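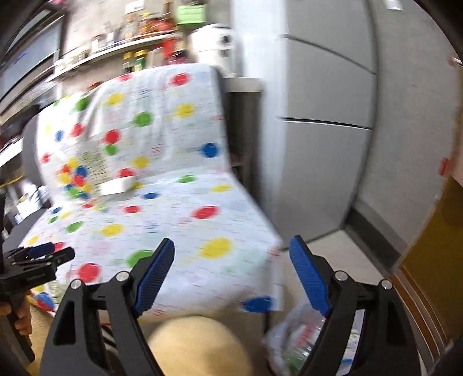
4.2 The party tablecloth after the party

The disposable tablecloth is sold for one afternoon. The packaging says so, the thickness of the material says so, and the parents we interviewed in Edwood said so too, usually while standing next to one that had been in the house since January. Of the 60 households in the inventory, 17 had at least one party tablecloth in use on something other than a table. We had left no space for this on the Cestura sheet, which lists "table linen" under "dining" and assumes the matter is settled there. The coders wrote it in the margin until Canpolat gave in and added a line.

Chairs were the most common second home. A tablecloth is much too large for a chair, and this seems to be part of the appeal: it goes over the back, down across the seat and on toward the floor without anyone having to measure, cut or tie. Villa's interview notes record the reasons given, which include paint, flour, a cat, a nephew, and "it was on top of the pile." Several people said they meant to protect the chair. When asked from what, they looked at the chair for a while.

Office chairs deserve a separate remark. They were the least festive seats in the inventory and also the ones that had wandered farthest from their intended room, the kitchen being the usual destination. An office chair has wheels and a kitchen is where people are, so the migration needs little theory. Once there, it is treated as a low shelf with a back. Things are set down on it or near it on the way to somewhere else, and the somewhere else is frequently postponed. In our coding such a chair counts as furniture in the first pass and as storage in the second, a distinction that took up most of one Sunday.

Figure 5 gives the general arrangement. The chair has a mesh back and wears a translucent plastic cloth with balloons, ribbon and "Happy Birthday" in yellow script. Behind it the kitchen carries on as normal, with a frying pan on the gas stove and bottles of condiments standing on top of a white appliance. We coded the appliance as "surface (secondary)," which is how most appliances with a flat top ended up.

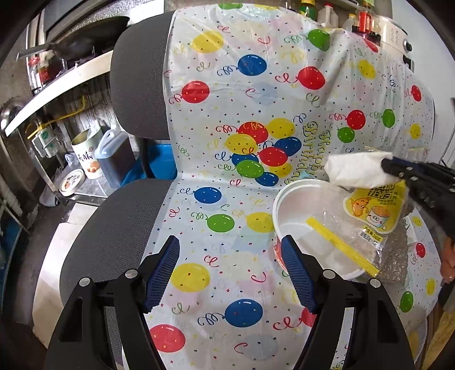 Small waste collects close to covered chairs. We use "collects" loosely, as no one we spoke to admitted to doing the collecting. Snack wrappers, tissues, bottles in bags and containers holding the remains of other containers together made up a large share of the 3604 entries in the inventory, and they were the entries on which the coders most often disagreed. A plastic bag inside a tub may be rubbish in a bin, or packaging inside packaging, or somebody's lunch. The Gündoğdu scheme, which we adopted for the kitchen entries, calls all of it "transitional matter." Householders preferred "that stuff."

Clearing this material was reported as quick and easy by nearly everyone and was put off by the same people. When it did happen, the wrappers and tissues went first. The cloth went last, if it went at all, and in 5 households it was wiped down, folded and put away in a drawer with the good napkins. We asked one mother of three whether she was saving it for the next birthday. She said no, she would buy a new one for that, this one was for the chair.

The printed greeting appears to play no part in the decision. Cloths with balloons, dots and numerals of the wrong age were kept as readily as plain ones, and the interviewees rarely mentioned the pattern until we did. One exception is treated in Section 4.3, where a grandfather objected to eating breakfast beside a seven.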